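Mon 7 October

Glue trials, second round. Carried on with the hide glue from the Trernach batch. The July pots had gone stringy after a night in the warmer, so I made fresh: one part granules to two parts water, soaked till lunch, then warmed slowly. Kept it under 60 on the dial. Smell fine, runs off the brush in a thin line.

Glued up four pairs of beech offcuts, end grain to side grain, clamped until tomorrow. Pair 3 slipped when I tightened it and I had to reset it, so don't trust that one. Jummai Tijani wants the same test done with the Okoro fish glue before we pick anything for the Kurum chairs. I have enough beech for that but not enough clamps.

Weights for the pull test: 200 g steps to start with. Last time I went up in bigger jumps and couldn't say where the joint let go.

Small parts have been wandering, so I want dowel pins and veneer scraps kept apart while this is going on. The smoky see-through tray with the curved dividers would do for it. 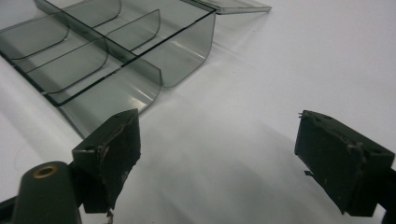

Still to do

Unclamp the beech and mark each pair in pencil on the side grain.
Ring Femuvbridge about the linen tape. They quoted 149 for the big roll, which seems a lot, ask for the short one.
Sharpen the toothing plane. It is tearing on the left side.
Find out whether the warmer's thermostat reads true. Jummai thinks it is off at the low end. Check with the jam thermometer.
Throw out the July pots.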